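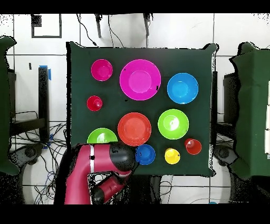

Bright plastic dishes on a dark green cloth.

Home > Household > Ask > Recent > Unanswered

Posted in: Laundry & Linens

How do I get candle wax out of a felt-type tablecloth?

I run a card night out of my dining room and the good green tablecloth now has a puddle of red candle wax in the middle of it. The candle was my sister-in-law's idea. She called it atmosphere. The puddle is the size of a coaster, with a trail leading off toward where she was sitting, in case there was any doubt.

So far I have picked at it with a fingernail, which moved the wax from the cloth to under the fingernail. The care tag says "wipe clean," and I would like to meet the person who wrote that. The cloth is some wool blend, I think. I don't want to spend dry cleaner money on a thing people put salsa on. 

Estela Alarcón
Jul 1, 2026

3 replies | 13 people have this problem too

Candon
Freezer first. Fold it so the wax is on the outside, put it in a bag, leave it in there a few hours next to the peas. Then lay it flat and crack the wax off with the back of a butter knife. Don't use the sharp side, I have a cloth with a slot in it now.

You'll get most of it that way. For what's left, put a brown paper bag over the spot and another one under it and go over it with a warm iron, low, no steam. The wax soaks into the paper. Keep moving to a clean part of the bag or you are just ironing the wax back in, and I did that for 4 rounds before I noticed.

Red wax will probably leave a pink shadow. Dab it with rubbing alcohol on a white rag, and try it on the hem first. If the hem turns a color, stop and buy a bigger centerpiece.

Helpful (500) | Reply | Share

Rarkia
just flip it over

Helpful (4) | Reply | Share

Van Damme
Candon has it mostly right but if it's really wool keep the iron on the lowest setting and put a thin dish towel between the bag and the cloth. Wool scorches and then you have a brown iron shape to go with your red puddle. Also do not put it in the dryer to "melt it out." My brother-in-law read that somewhere, and his work shirts had a waxy finish until March.

If you can't tell what it's made of, look for a second tag along the seam. Mine had one in six languages and all of them said do not iron. I ironed it. It was fine, but I'm not a lawyer.

Helpful | Reply | Share

More in Laundry & Linens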